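Day 2 of cleaning out the electronics drawer before the move from Kuvville to Savska Street. The drawer has been winning since July.

I own 125 cables. I counted, which took an evening I could have spent owning fewer cables.
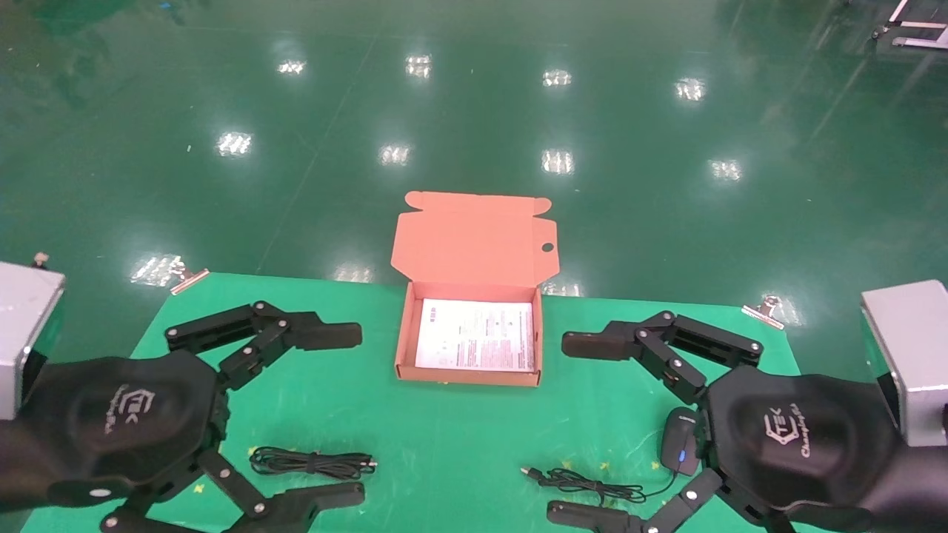 My rule for boxes used to be "keep them all, you might resell." I have resold 2 things in my life, and one was a lamp. The orange carton still has its printed sheet lying in the bottom, in type sized for ants, so I guess I'm keeping the paperwork too. Two bundles of black cable are next in line.

Update: found four more cables behind the Lareo speaker. 129.

Day 3 is the kitchen drawer. Send snacks.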